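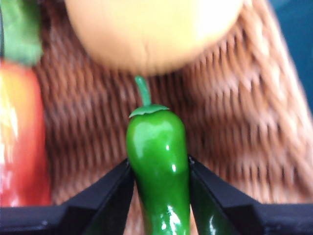

Flindon community TV moves its studio to network audio and video

Flindon's community television station went on air from its rebuilt control room in January, and for the first time every camera, microphone and playback machine in the building is connected over a single network. The old video router, which had been running since 2000, was switched off the same evening at the end of the late bulletin.

It's a big step for a station this size, and a pretty exciting one. Flindon makes 21 hours of local programming a week, most of it live: council meetings, high school basketball, a cooking hour, the Saturday-style music show that now goes out on weeknights. Until this winter all of it passed through one rack of equipment that nobody made parts for anymore. When an output card failed, the crew moved the cable to a spare output and wrote the change on a strip of tape. By last fall there were no spare outputs left.

The new system was designed and installed by Prirkow, a small integration firm that has mostly worked on theaters and houses of worship. Prirkow kept the station's existing cameras and put a converter behind each one, so picture and sound enter the network right at the studio wall. Two switches carry identical copies of everything. Pull a cable out of one of them and the receiving gear picks up the other copy without a flicker. The crew tried it during rehearsals, more times than they strictly needed to.

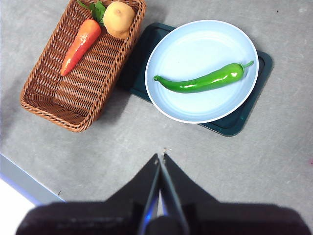 Timing was the part that took the longest. All the equipment has to agree on what time it is, down to a tiny fraction of a second, or the sound drifts away from the picture and cuts between cameras go ragged. The station uses a pair of Tomano clocks locked to satellite signals, with antennas on the roof above the loading dock. If one clock drops out, the other takes over. During the first week of testing the two kept trading the lead back and forth every few minutes, and the cause was a single wrong setting in one of the switches. With that fixed, they've been rock steady.

The audio side is just as much fun. Sound used to be tied to the picture it came in with, and pulling out one microphone meant patching through a separate box. Now the mixing desk can reach any of 40 microphone and line sources from a list on the screen, including the ones in the upstairs meeting room. The basketball crew is already planning a second commentary feed in Spanish for the playoffs.
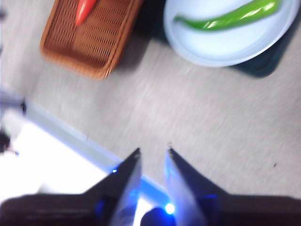
There's more to come. Leblanc, the next town up the valley, has its own small station and a fiber line that runs almost to Flindon's back door. The two stations want to link up by summer so that a game played in Leblanc can be directed from the Flindon control room, with only camera operators and a commentator traveling. A short test last month sent one camera and its sound in each direction, and the delay was small enough that the director could call shots normally over the intercom.

Training sessions on the new control room run through the end of March and are open to anyone who already crews for the station. Sign-up sheets are at the front desk.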